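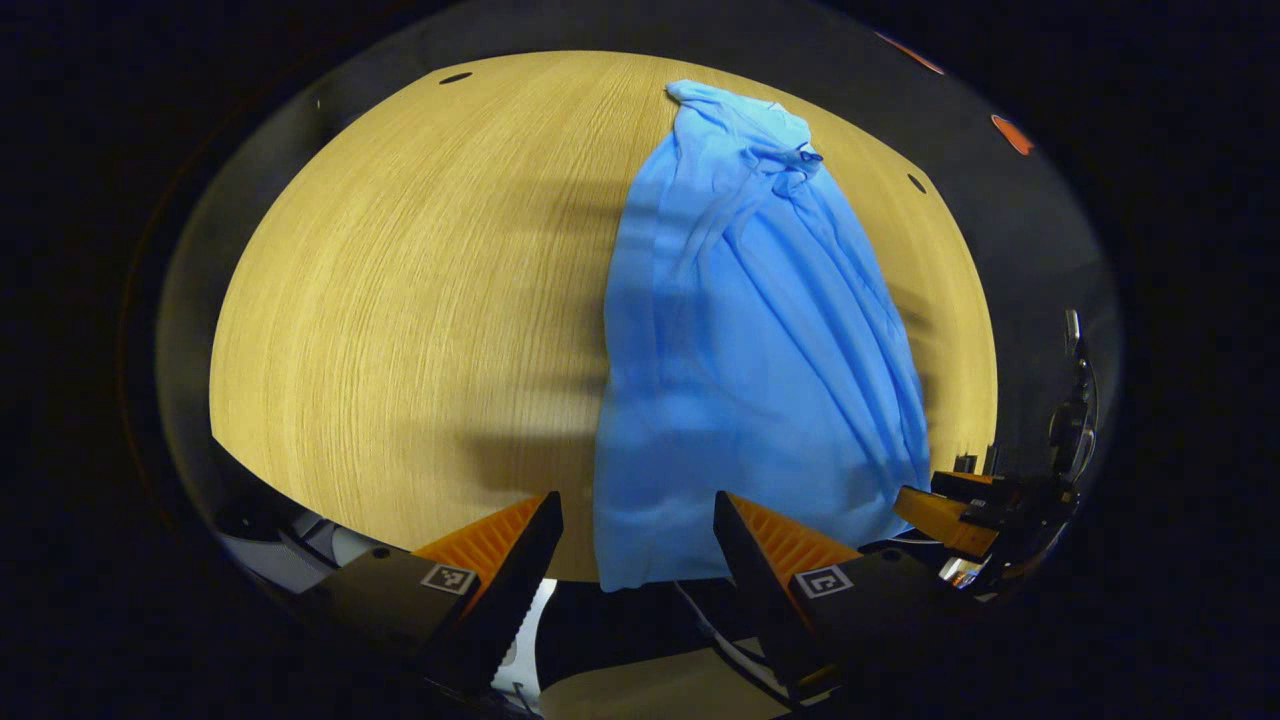
Marsden Makers' Club - Electronics & Repair Group

Flulleck PM-2 bench power meter: review after a month of hash board testing

Short version for people who only want the short version. Good meter, bad manual, annoying fan. Buy it if you work on miners or server supplies more than a couple of times a month. Otherwise borrow the club one.

Longer version. We had been getting by with a clamp meter and one of those cheap plug-in wattmeters from the hardware store. Fine for a lamp. Not fine for a miner pulling 3,000 watts and a bit through a 240 volt circuit. The plug-in one gave up in July, started reading zero with a full load on it, and after sniffing the case I decided that was enough of that.

So. The Flulleck. Goes in line between the wall and the supply, and there's a second set of terminals on the side for the DC end, so you can read both at once. That second part is why I wanted it. With both numbers up you know right away if the supply is wasting power or if the boards are just greedy.

Setup

Took longer than it should of. The quick start sheet shows the DC terminals the wrong way round. Not kidding. The lettering moulded in the case is right, the sheet is wrong. Go by the case. There's a note on the Flulleck support page about it but you have to dig.

The leads that come with it are 16 gauge, which is OK for the sense wires and nothing else. Make your own for anything carrying current. I used offcuts from the fan controller job and good ring terminals, crimped, not soldered.

Firmware update over USB worked first try on my laptop. Gemma Mapplebeck tried on hers and it hung at the end, had to pull the plug and go again. Second go was fine. Keep the old file handy.

Accuracy

Checked it against the calibrated Vilitz meter from the college, which we had on loan for one Sunday only, so not a proper study. Same miner, same wall outlet, left to settle for half an hour.

Vilitz at the wall: 3,126 watts
Flulleck at the wall: a hair over that, close enough that I stopped writing it down

With one board unplugged we got 2,156 on the Vilitz and the Flulleck agreed to the last digit, then wandered off by a couple and came back. Good enough for me. I'm looking for faults, not writing a paper.

Low loads are worse. Control board on its own with the hash boards off, it jumps about and won't settle. If you care about standby draw, get something else.

What it's good for

Finding the board that drops out when warm. You start the miner, let it tune, and watch the DC side. Healthy machine climbs in steps and then sits there. A bad one climbs, sits, then loses a step a few minutes before the web page says anything is wrong. The logging is what sells it - one sample a second to the card, plain CSV, opens in any spreadsheet. I lined up the log with the miner's own kernel log and could see the power sag before the first chain error came through. That used to be an afternoon of guessing.

Also caught a bad supply on a machine someone had already bought a replacement board for. Wall draw up, DC side down, supply far too hot to touch. Swapped the supply, machine ran all weekend. The new board is still in its bag if anyone needs one.

Also good for settling arguments about undervolting. Gemma says her settings save more than mine. They do. Fine.

What's annoying

The fan. Small, high pitched, comes on at any load over half and stays on for ages after you've shut down. Yes, the miner is louder. But the miner goes off and the meter keeps whining away at you while your trying to talk.

The screen is fine indoors and hopeless near the roller door in the morning. No brightness setting that I can find.

The clock. Loses its time if it's unplugged for more than a day, there's a spot for a coin cell on the board but they didn't fit one. So your logs all start at midnight on day one unless you remember to set it. I never remember. Fitting your own cell is easy if you're happy opening the case, but that's your warranty gone I'd guess.

The manual. Translated in a hurry. The section on alarms is word for word the section on logging with a different heading.

No ethernet. There's a Sallier add-on module that is meant to put the readings on the network, and the plug does fit, but the two firmware versions have to match and ours don't. Haven't got it going. If you have, please put your versions on the board by the kettle.

Compared to the Vilitz

Vilitz is better in nearly every way. Quieter, steadier at low load, proper manual with an index. It also costs several times as much and only does one side at a time unless you buy the second input. If the college ever sells theirs off I'll be first in line. For a club bench the Flulleck makes more sense, and if someone cooks it I won't cry.

Safety bit, please read

Mains goes through this thing. Turn off at the wall before you touch the terminals, every time, and wait for the supply to drain. The cover over the DC terminals is a push fit and comes off in your hand. I've added two cable ties, leave them on. And don't run it from the orange extension lead. That lead isn't rated for it and the plug end has been warm before.

Verdict

Would buy again. Would complain again. It's on the bottom shelf in the repair bay with its leads in the zip bag, sign the sheet if you take it to another bench. Spare SD cards are in the drawer with the thermal paste - wipe the card before you start, it doesn't warn you when it's full, just stops logging.

Will add to this once the Sallier thing is working.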